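Leka waffle tablecloth, beige-pink

Braline / Table linen / Tablecloths

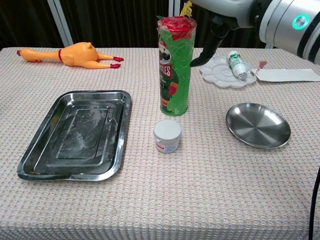 Pale beige with a bit of pink in it, fine waffle weave all over. Goes with pretty much anything you put on it, steel, white, bright packaging, kids' stuff. Hangs down nicely at the front edge, no stiff corners.

Listing is for the tablecloth only.

Item no. 2580
Color: beige-pink (also in Nanen gray, see seperate page)
Weave: waffle, small squares
Hem: 8 mm, stitched all four sides
Weight: about 400 g
Shape: rectangle, measurements in the size menu

Washing
Warm wash, normal spin. No bleach. Shake it out while damp and hang it over a door or a line, the texture comes back by itself. Iron only if you really want it flat, low heat, from the back. First wash alone please, it sheds some lint.

Will shrink a little the first time. Already allowed for in the sizes, so it may look long out of the bag.

Good for everyday tables, craft tables, market stalls, party tables. Not wipe-clean! Sauce and coffee need to go in the wash same day. For a wipeable one look at the Wodum range, same color, coated top.

Stock
23 left in this color. Next batch in January, shade can vary slighlty between batches so order together if you need two that match.

Returns ok if unwashed and still folded with the band on. Cut samples on request, one per order, just put it in the notes box at checkout.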